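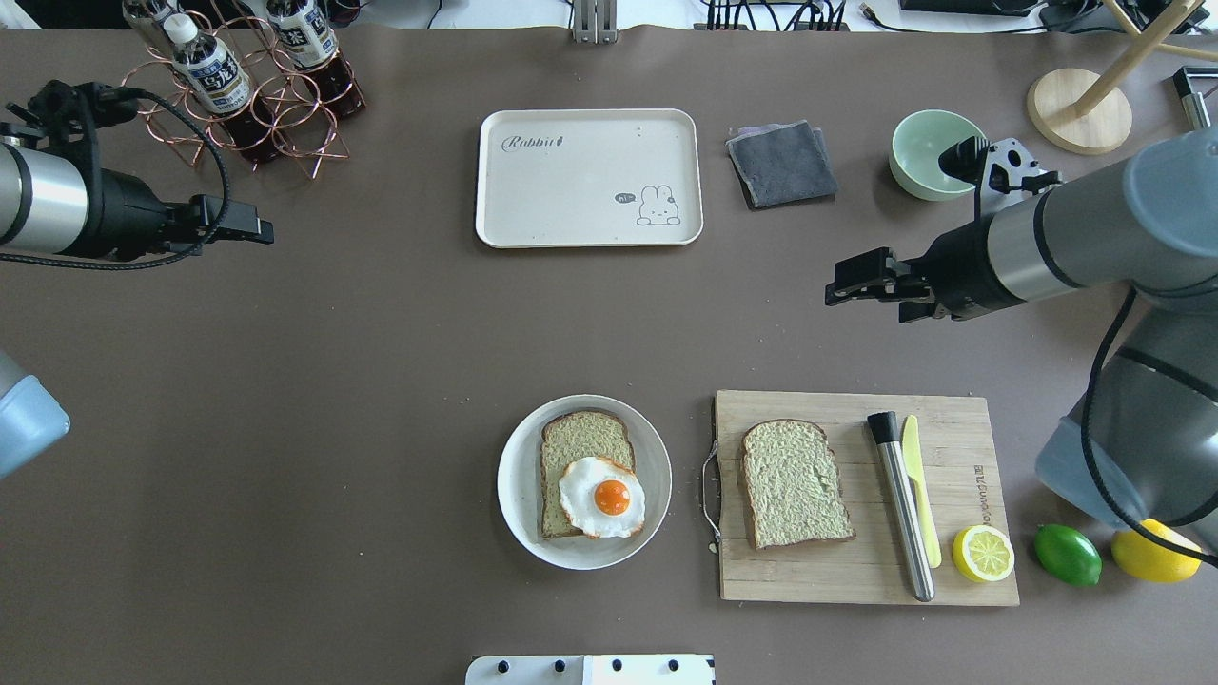 Kitchen Tips: House Rules for a Robot at the Breakfast Table

Half the advice on kitchen robots is written by people who want to sell you one. I've read the Clummont booklet, the Plilero booklet and the long Murthy guide that everybody passes around, and most of what they call "best practice" is either plain common sense or a way of making the thing look cleverer than it is. What follows is what I'd keep.

Clear more than you think you need to. The booklets talk about reach and payload for pages and then give one line to the table. Anything standing at the side of the work area is in play, and that means the bottle rack, the lamp, the little bowl you forgot about. I want 15 inches of bare table around whatever is being picked up. You won't always get it. If you can't, take things away until you can.

Cables first. Before every run, look at where the cables hang and imagine the arm at the far end of its swing. A loop that looks harmless at rest can sweep a lemon onto the floor. Clip it back or move the fruit.

Round things go in something. Limes and lemons roll, and a gripper with two straight fingers is good at starting them rolling. A tray with a raised rim does the job. Don't buy the special one.

Halved fruit sits cut face up on the board. Juice on a gripper finger means wiping down every joint near it, and the Felon wipes are just wipes.

Start with stand-in food. A pretend egg on a slice of bread will teach you most of what you need to know about plate height and grip, and you can drop it all afternoon. The Murthy guide says to move on to real food after 3 clean runs. I say 17, in a row, and start over if one goes wrong. People complain that this is slow. It is slow.

One knife, and a dull one. A plastic butter knife spreads perfectly well. Sharp blades don't belong on the same table as a moving arm, whatever the demo video shows. The same goes for glass, if you have anything else to drink from.

Lay long tools on a slant with a gap between them. Side by side and touching, a muddler and a knife are one object as far as most grippers are concerned. I leave 2 inches.

Keep a cloth on the table, folded, where your own hand can get it without crossing under an arm. If you have two arms running, pick your side before you start and stay there.

Stop means off. Plilero's "pause" leaves the motors holding, and the booklet treats this as a feature. Never reach in on a pause to straighten a plate. Cut the power, wait, then reach.

As for the "food safe" sticker, I'd like to know which part it covers. The fingertips, maybe. Not the joints, and certainly not the cable that drags over everything. Until somebody spells that out, nothing the arm has touched gets eaten in my house - and yes, that rather defeats the purpose of a breakfast robot.

Wipe the table before and after. Specks on a matte top show up badly under kitchen light, so tilt your head and look along it.

Last updated April 15, 2025. The section on hot pans came out in October and hasn't gone back in.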